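Kedorora Heated Bird Bath, Deck Rail Model

Nollthorpe Wild Bird Supply
Item no. K-475
Price: $79.00
Availability: In stock

Overview

The Kedorora is an open-water bird bath with a sealed heating element under the basin floor. It clamps to a deck rail and runs from a grounded household outlet. The heater is controlled by a built-in thermostat and draws power only when the basin floor drops below the set point. The unit can stay outside all year. In warm months it is used unplugged, with the cord stored in the recess under the base.

The model number refers to the outside diameter of the basin in millimeters. Earlier Kedorora baths were smaller and used a separate drop-in heater. Parts are not interchangeable between the two, except for the clamp knobs.

Specifications

Basin outside diameter: 475 mm (18-3/4 in)
Basin capacity: 533 cubic inches (2.3 gallons)
Depth at center: 2-3/4 in
Basin material: molded polypropylene, textured floor
Heater: 60 watts, 120 volts AC
Thermostat: on below 38 °F, off above 50 °F
Cord: 24 in, three-prong
Clamp range: 1 in to 2-1/2 in rail thickness
Weight, empty: 5.4 lb
Weight, full: 24.6 lb
Colors: Linda (sand) or Rutherford (dark green) 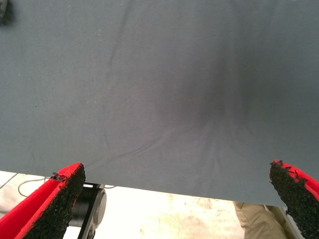
The basin floor slopes from a shallow ledge on the outlet side to the full depth at the center. Small birds such as chickadees and finches use the ledge. Robins and jays usually stand farther in. The texture is molded into the plastic and does not wear off with scrubbing, although a wire brush will scratch it and make algae harder to remove.

Installation

Choose a section of rail within reach of an outlet protected by a ground fault circuit interrupter. If an extension cord is needed, use one rated for outdoor use and keep the connection off the ground. Form a drip loop below the outlet.

1. Remove the basin from the bracket by turning it counterclockwise a quarter turn.
2. Open the clamp jaws and seat the bracket on the rail with the long arm facing away from the deck.
3. Tighten both knobs by hand. Do not use pliers. The knobs are nylon and will strip.
4. Set the basin on the bracket, line up the arrows, and turn clockwise until it stops.
5. Fill to the molded line before plugging in.

The bracket fits flat rails only. It will not hold on round rails or on rails with a beveled top. A flange kit for mounting on a 4x4 post is sold separately (item K-475F) and includes four screws. Railings with loose balusters should be repaired first, as the full bath puts most of its weight on the outer side.

Operation

With water in the basin, the heater keeps an open area down to -15 °F in still air. Below that, or in steady wind, ice may form at the ledge while the center stays open. This does not harm the basin. The water is not warm to the touch during normal operation, and a lack of warmth does not mean the heater has failed. To test the thermostat indoors, set a bag of ice in the basin with an inch of water for thirty minutes and use a plug-in watt meter.

Heated water evaporates faster than unheated water. In dry winter weather, expect to refill every second or third day. The heater has a thermal cutoff that opens if the basin runs dry, and it resets once the floor has cooled. Repeated dry running shortens the life of the cutoff.

Running cost can be estimated from the wattage. At full draw the heater uses 1,000 watt-hours, or one kilowatt-hour, in 16 hours and 40 minutes. Actual use is lower in most climates, as the thermostat cycles.

Cleaning

Unplug the unit before cleaning. Empty the basin and scrub it with one part white vinegar to nine parts water, then rinse twice. Once a week is enough in winter. In summer, clean every other day. Do not add antifreeze, glycerin, salt, or any de-icing product to the water. These are harmful to birds, and glycerin also mats feathers.

Do not submerge the base. The cord entry is sealed against rain and splash only.

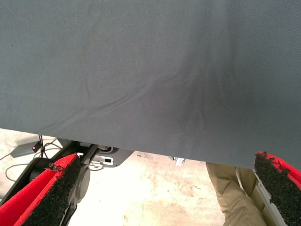
One buyer reported that the knobs loosened twice during the first month on a cedar rail, and suggested a strip of rubber under the upper jaw. The same review said the center stayed open through a week of single-digit nights, but that the 24-inch cord was too short for any deck the buyer had owned.

A rubber shim up to 1/8 in thick is acceptable under either jaw. Check the knobs again two weeks after installation, particularly on softwood rails. The cord length is fixed and the cord must not be cut or spliced.

In the box

Basin with heater and cord
Rail bracket with two knobs
Cord connection cover
Instruction sheet

Warranty and returns

Three years on the heating element and thermostat, one year on the basin and bracket. Cracks caused by freezing while unplugged and full are not covered. Unused units may be returned within 60 days in the original carton. Orders placed in July and August ship without the connection cover, which follows separately in September.

Related items

K-475F Post flange kit
K-475K Replacement knobs, pair
K-475C Cord connection cover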